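Zurkura Garment Rail with Diagonal Brace

Item no. 1586 – in stock at our Rornbridge shop

I'll be upfront, I used to think a clothes rail was a clothes rail. You buy the cheap one, it leans a bit, you put up with it. Then I lived with one that folded in half under my winter coats (at two in the morning, on a hard floor, what a noise!) and I got a lot pickier about what we sell.

The Zurkura is the one I kept coming back to. It's a plain metal rail with a shiny silvery tube and a diagonal brace up where the tube meets the upright, and that little triangle does a lot of the work. Give a rail without one a shove from the side and then do the same with this one – you'll feel the difference right away. The tube is 73 inches long, so it will take a decent chunk of a wardrobe, and it suits a bedroom where the closet is already full or where you want tomorrow's clothes out where you can see them.

I like it next to the bed best. You can lay things out flat on the covers, get them onto their hangers and swing them straight over to the rail without walking anywhere.

The rail, the bed and a yellow top on its wooden hanger:
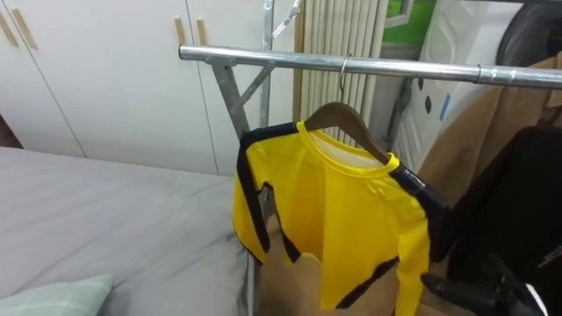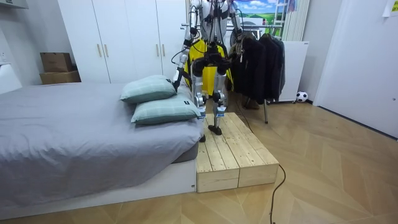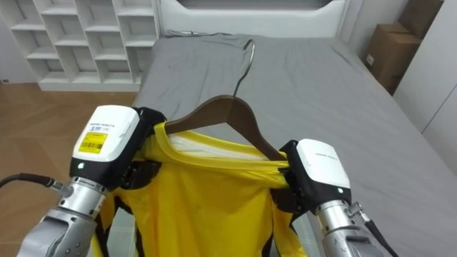 Now, hangers. They're sold separately and I'd go for wood, the Ivenus ones if you're asking me. They come in packs of 10 and the shoulders are nicely curved, so a stretchy top with a ribbed neck doesn't end up with those funny points at the shoulders. Wire ones work too, they just slide around more and I find they tangle. If you already own the Buschmann hangers with the extra thick hook, try one on the tube in the shop first. Some of the older ones are a tight squeeze.

Putting it together takes me 30 minutes with a cup of coffee on the go. Do the uprights first, then the tube, then the brace, and leave every bolt a little loose until the whole thing is standing. Then tighten. If your tube slopes, loosen the collar, level it and tighten again – that's nearly always all it is. I did mine in March and I've only had to snug up one bolt.

A few things people ask me at the counter: no, it doesn't come with wheels. Yes, you can buy a second rail and stand the two end to end, and I know of customers who've done it. Dust it with a soft dry cloth and skip anything gritty, because the shine does scratch.

Spare collars and bolts are kept behind the counter, so just bring the old one in with you and we'll match it up.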